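The Vundum Automation Center held its summer open day on 11 August 2024. This thread records the main parts of the program for members of the public who were unable to attend, and for the schools and partner organizations that have asked for an account of it.

The doors of the Bolluvville building opened in the morning, and the first groups were received in the lower hall. Benedikt Ortner, who leads our public program, gave a short welcome and explained the safety rules for the floor. Guests were asked to stay behind the yellow line whenever a machine was under power.

We registered 2,733 visitors over the course of the day. The previous open day, held in May of last year, was a smaller event on one floor only. We thank the residents of Bolluvville for their patience with the traffic on the approach road.

The program had seven stations. Two were new this year: the simulation room on the upper floor and the sorting line on loan from our partner site in Fosham. The Fosham team ran the line at a reduced speed so that visitors could follow each parcel from the intake belt to the chute.

The sorting line stopped for part of the afternoon with a jammed roller. The Fosham engineers opened the side panel and carried out the repair in front of the public, with a spoken commentary. Several guests told us that they found this more useful than the planned talk, and we have passed their remarks on to our colleagues.

The Żak workshop occupied the east bay. Żak is our teaching platform, a small wheeled unit that students may take apart and put back together under supervision. All places in the workshop were taken before noon. A waiting list has been opened for the autumn sessions, and families already on it do not need to apply again.

The simulation room drew the longest line. Staff there presented the kitchen tasks on which our handling research is based. In these tasks a robot must work at a counter among ordinary appliances, and every attempt can be reset and run again from the same starting point. The display was shown on the large wall screen, with seats for school groups at the front.

Visitors asked why a research center would spend time on a kitchen. Our staff explained that household objects are a demanding test. A carton must be gripped firmly enough to stay in the hand and gently enough to keep its shape, and there is often a wall, a door or a second arm close by.

From the simulation room, the carton task at the marble counter:
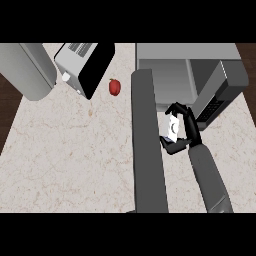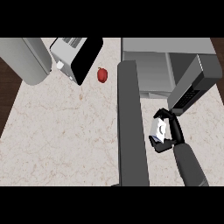
Each task in the current series is scheduled for 1,000 simulated attempts before the results are reviewed. Mr. Ortner reminded the audience that a good result on the screen does not settle how a physical machine will perform. Differences in friction, lighting and the weight of an object must all be checked on hardware.

A question was raised about whether the arms are steered by a person or follow a program. Both methods are in use at the center. In the first, an operator guides the arms and the movements are recorded. In the second, the software chooses the movements and staff observe. The leaflet handed out at the door describes both and is available from the front desk on request.

We also received questions about employment. The center does not place machines with employers and does not advise on staffing. Visitors with concerns of this kind were given the contact details of the regional labor office, and a representative of that office will be invited to the next open day.

Some guests reported that the talks in the simulation room could not be heard clearly from the back rows. We accept this. A second speaker will be installed, and printed summaries will be placed on the seats. The elevator to the upper floor was also slow at peak times, and guests who need it will be given priority at our future events.

Teachers who wish to book the simulation room for a class may write to the public program office in Bolluvville. Please state the age of the students, the size of the group and any access needs. Groups are received in the mornings only, and the visit is free of charge.

Items left behind at the open day, including a child's blue raincoat and a set of keys on a green cord, are being held at the front desk. They may be collected during office hours on presentation of identification.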